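Section 6. First run in the simulator

Run the kitchen counter test in the simulator before you power the arms on your bench. The steps below assume Markska is installed and both hands passed the joint check in Section 5.

1. Turn off the power supply for the real arms at the wall switch.
2. Start Markska and open the counter test.
3. Set the hand speed to 19 percent. Leave the grip force at 16.
4. Choose the head view and press Reset. Both hands should come into view.

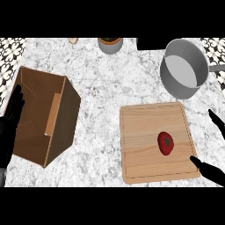
Figure 21. Counter test in the head view, with the box on the left and the tomato on the cutting board.

5. Move the left hand a short way in each direction, then the right. The hand on the screen must follow the same side of the controller. If the sides are swapped, go back to Section 5.
6. Bring the right hand over the tomato and close the fingers slowly.
7. Lift, move left across the counter, and open the fingers over the box.
8. Save the run and repeat from Reset.

Note: If the view loads but the hands do not move, check that the controller is on port 54.

CAUTION: Simulator settings carry over to the real arms. Lower the hand speed to zero before you close Markska.

Go on to Section 7 to clamp the arms to the bench.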